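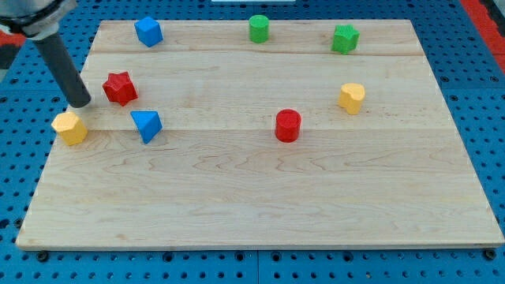

Lumturie Stoyanova
Second-shift lead, sorting and kitting, Covley

Print | E-mail

August 11, 2019

Quick one, shift starts at 2 and I still have to eat.

So the arm. It's been with us since May and people keep asking if we're all getting canned. No. Not so far. Management says no layoffs this year, in writing, and I taped my copy inside my locker.

What did change is the mornings. Used to be two of us on the bench, hands going, talking the whole time. Now one person sets out the blocks, stars and hearts and cylinders, any which way on the board, and the arm pushes them where they go. Then you reset. Then again. My wrists feel better than they have in years. I miss the talking.

Pay is the part I'm sore about. Everybody who trained on it got 50 cents an hour more, fine, but the training was 44 hours and 10 of those were on our own time. I've asked about that. Still asking.

Also nobody warned us how much of the job would be watching. You stand there. Tip comes down near the red star and you catch yourself leaning, like bowling. Dana from days brings a stool now. I got told no stool on second shift, so thats a fight for next week.

The older folks picked it up faster then the new hires, which I did not expect. They know when something's about to go sideways and they hit stop early. You can't get that out of the Trudico binder, and believe me I read the binder.

More when I hear back on the hours. If you're at the Findura plant and getting one of these, write me, I want to know what they offered you.

Print | E-mail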